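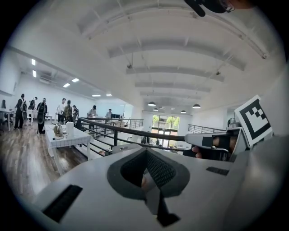 A hand-held gripper in use on the upper floor during the Friday open day at Clirbridge. A metallic kettle stands on the white table at left.

Open Day at the Clirbridge Manipulation Laboratory

The Clirbridge Manipulation Laboratory opened its upper floor to the public on Friday as part of its December program. Over the course of the day, 332 visitors signed in at the front desk, among them students, local employers and families of staff. The laboratory thanks everyone who attended and the partner firms, Plirkitz and Kragh, that lent equipment for the day.

The program was led by Heiðrún Grímsdóttir, head of the laboratory, with Arnar Ragnarsson and I-seul Ki. Its subject was the collection of demonstrations by hand. An operator carries the gripper through an ordinary household task, and the recording is later used to train a robot arm to do the same task. The square printed marker above the handle is of the kind used for tracking.

Demonstrations were offered in small groups throughout the day. Visitors were shown how to hold the tool, how to approach an object slowly, and how to end a recording. By closing time the laboratory had saved 367 recordings, of which 44 were made by visitors under staff guidance. These will be reviewed by Ms. Ki before any are added to the Clendier collection — the laboratory's shared library of kitchen and table tasks.

At two o'clock, Bent Þorgeirsson gave a short talk on the history of the building, which was completed in 1972 and served as a drafting office before the laboratory moved in. Octavian Crăciun of Plirkitz then answered questions on finger design and on the care of padded parts. Several teachers asked about class visits. Groups of up to 12 students can be received on weekday mornings during the school year, and requests should be sent to the front desk at least three weeks ahead.

Visitors who made a recording and wish to have it removed may write to the laboratory and should state the time printed on their sign-in slip. Printed copies of the talk are available at the front desk on request.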